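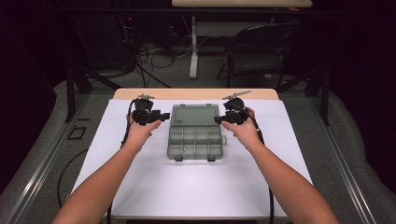
The first bead Tamsin Pruitt ever found is the color of weak tea and has a chip out of one side. She was nine, it was raining, and her grandmother had sent her down to the river at Sirdale to get her out from under everybody's feet. She still has it. She has a great many others now, too, and if you give her half a chance she will tell you where every one of them came up out of the mud.

Sirdale had a glassworks once. The Maddocks works stood on the bend below the bridge for 90 years, turning out buttons, beads and bottle stoppers, and anything that came out crooked or cloudy went straight over the wall into the water. That was just how it was done! The buildings are long gone (there's a tire shop on the site now, and a very good bakery), but the river has been handing back the rejects ever since, a few at a time, mostly after heavy rain.

I went out with Pruitt early one Thursday in June, at low water, in borrowed boots a size too big. She walks slowly, bent nearly double, and she doesn't dig. Digging is frowned on among the bead people, partly out of respect for the bank and partly, I think, because it would spoil the fun. You look, and you keep looking, and for the first half hour you see nothing but gravel. Then your eye catches a tiny round glint of blue, and after that you can't stop. I found 4 that morning and was ridiculously proud of every one, including the one that was really half a bead.

What surprised me is how much you can read in something the size of a pea. Pruitt showed me the swirl left by the rod, the little tail where a bead was pulled away too soon, the flat side where it touched its neighbor while still soft. The greens are common. Reds are scarce, and a true Maddocks yellow - a deep, buttery one with a white core - is the thing they all dream about. She has found two in her life and gave one of them away at a wedding.

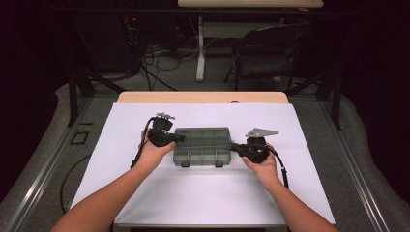

Sorting is the winter half of the hobby, and people have strong feelings about it. Some go by color, which looks wonderful and teaches you very little. Others go by size, or by the hole, which can be tapered or straight depending on the rod. Pruitt sorts by stretch of river, and her reasoning won me over completely. Lay them out that way and you can see the works changing its mind over the years, with the plain early stock turning up by the old wall and the fancy striped kinds farther down by Fleltelach Weir.

Her notebook stood at 1,233 beads when I visited, each with a line in pencil. She has lent 300 of them to the Sirdale library, where they sit in a window on the stairs and throw spots of color on the wall until lunchtime.

Go in the morning if you can. And if you want to try the river yourself, the path down starts behind the bakery, and the best gravel is on the inside of the bend.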